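Tirnis Service Desk
Ticket record: Loaner handset drops calls when moving between floors
Category: Voice and Mobility
Site: Cirumen Building, levels 2 and 5
Priority: Medium
Status: Resolved, monitoring

Summary of the report

The front office at Cirumen reported in February that calls placed on portable handsets were ending without warning when staff used the east stairwell. The caller on the other end heard silence for a few seconds and then a busy tone. The handset returned to its idle display and could place a new call right away. Desk phones at the same site were not affected.

The reporting department stated that the problem had been present since the telephone system was moved to the Pledia call platform. Before the move, staff were able to walk between levels 2 and 5 during a call without loss of audio.

Initial assessment

The Service Desk confirmed that the account was active and that no outage had been posted for the building. Call records showed that the affected calls were closed by the system and not by either party. All of them ended while the handset was changing from one wireless access point to another.

The user was asked to restart the handset and repeat the walk. The call ended at the landing of the third level. A second handset of the same type was issued and gave the same result at the same landing. The fault was therefore treated as a network matter and the ticket was passed to the Network Operations group.

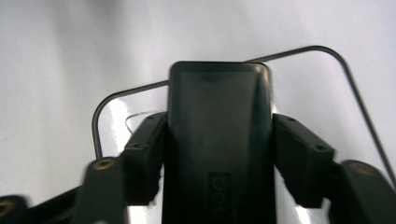

Handheld device, one face, upper portion.

Work log, Network Operations

Entry 1. Signal readings were taken in the stairwell and in the corridors on each level. Readings on levels 2 and 5 were within the accepted range. Readings at the third landing were low but usable. The landing is served by an access point mounted above the corridor ceiling, on the far side of a fire door.

Entry 2. The settings for the voice network were compared with the site standard. The handsets were found to be joining the correct network. Fast handover, which allows a device to move from one access point to the next without a full sign-in, was turned on for levels 2 and 5 only. It was turned off on the access points in between. The setting appears to have been left at its default value when the equipment on those levels was replaced.

Entry 3. Fast handover was turned on for all access points in the east half of the building. A test call was placed from level 2 and carried up to level 5. The call stayed connected. A short gap in the audio was noted at the third landing.

Entry 4. The time needed for handover was measured. On most landings the change was completed without any gap that a caller would notice. At the third landing it took 500 milliseconds. The access point serving that landing was running at reduced power under the automatic power plan. The plan was changed to set a higher minimum level for that unit, and the test was repeated. No gap was heard.

Entry 5. During the repeat test, one call was lost at the entrance to level 5. The cause was found to be separate. The Pledia platform was set to close any call when the handset failed to answer 2 status checks in a row. This limit is shorter than the value used at the Lei site, where the same handsets are in service. The limit was raised to 5 by the platform team under a standard change, and calls were then carried through the entrance without loss.

Response from the reporting department

The front office confirmed that staff had used the stairwell during calls through a full working shift with no calls lost. The department asked whether the elevator would also be covered. Network Operations advised that voice coverage inside the elevator car is not part of the building standard, and that calls should be finished before entering. A request for elevator coverage may be filed with Facilities under a separate form and will need budget approval.

Cause

Fast handover was turned off on part of the path between levels 2 and 5. Low transmit power at one landing and a short status check limit on the call platform added to the effect.

Actions still open

The site standard for wireless voice will be updated so that the handover setting is checked whenever an access point is replaced. Owner: Network Operations.

The status check limit will be reviewed for all other sites on the Pledia platform. Owner: Voice Platform team.

The loaner handset is to be returned to the Service Desk counter with its charging cradle. Owner: reporting department.

If the fault returns, please reply to this ticket and do not open a new one. State the time of the call, the level, and the number dialed.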